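Let the Hand Do the Talking

Posted 1 October 2022 in Opinion

I have spent most of my working life writing instructions for machines, and I've come around to thinking the best instruction is often one you never write down. You take hold of a handle, you do the job, and the robot's arm does it with you. Do that 50 times and you have something a learning program can chew on. I love this way of working, and I want to make the case for it, because a lot of people I respect still treat it as a shortcut for folks who can't code.

My own conversion came in August, at a small shop called Branimlow that packs gift boxes. They had an old arm that a contractor had programmed point by point. It was good work, too. Every position was typed in, every pause was tuned, and it ran fine until the tissue paper supplier changed and the new sheets were a little stiffer. Two days of editing later it still crumpled one corner. Then one of the packers, who had folded that paper for years, sat down at a leader arm (the small one you hold, with the big one copying you) and simply folded it. She made a tiny tug at the end of each fold that was in no one's notes. She didn't know she did it! I stood there grinning like a kid.

That tug is my whole argument. People who are good with their hands carry around a huge amount of knowledge they can't put into words. Ask someone how they pick up a full cup and they'll say "by the handle." Watch them and you'll see the wrist turn early, the slowing down near the rim, the little wait for the liquid to settle. Written programs get the handle. Demonstrations get the rest of it.

There are fair complaints. The first is that it's tedious, and yes, it is. A friend at Celtora recorded 300 runs of putting lids on jars and told me she dreamed about lids. The second is that people are messy teachers. We fumble, we change our minds halfway, we do it left to right in the morning and right to left after lunch. A robot trained on all that can end up copying the dithering along with the skill. I've seen one reach for a cup, back off, and reach again, exactly the way its teacher did when the phone rang.

The third complaint is the one I take most seriously, that a demonstration tells you what was done and leaves out why. If I always set the left shoe down first, is that a rule or a habit? The machine can't ask. You have to vary things on purpose, move the starting spots, switch the order, and include some runs where you make a mistake and recover from it. That takes planning, and planning is the skill I'd like to see taught more. At Jirex they now give new operators 2 full days of nothing but practice before any recording counts, and I think that's money well spent.

What I'd say to the doubters is to go and try it on something dull. Skip the fancy demos. Pick a chore from your own front hallway, like putting shoes away, and drive the arms through it yourself.
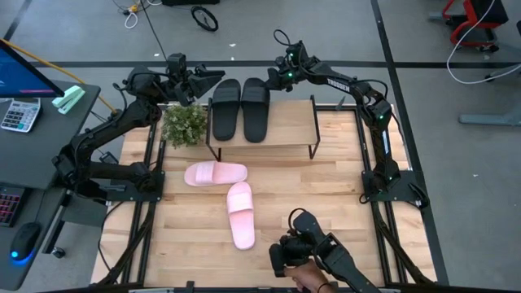 You learn fast how much your fingers normally do for you. You can't feel the strap of a sandal through most of these rigs, so you start using your eyes in a new way, looking for the moment it shifts. My first 6 tries at that kind of thing were awful. By the end of the afternoon I had slowed down, quit overcorrecting, and begun to think about where the gripper would need to be next – which is a pretty good description of learning a trade.

I'd also like us to be more generous about who gets to teach. Right now the handles are mostly held by engineers and students, since they're the ones in the building. Fine for a start. But the person who stocks shelves, folds towels or repots plants all day has something better to show, and the tools are finally simple enough that she can show it without learning a programming language first. Pay her properly for it, too. A good set of demonstrations is skilled work and should be billed that way.

Adugna, the little workshop where I rent a bench, is putting out a sign-up sheet for evening sessions on the arms. I've put my name down for towels.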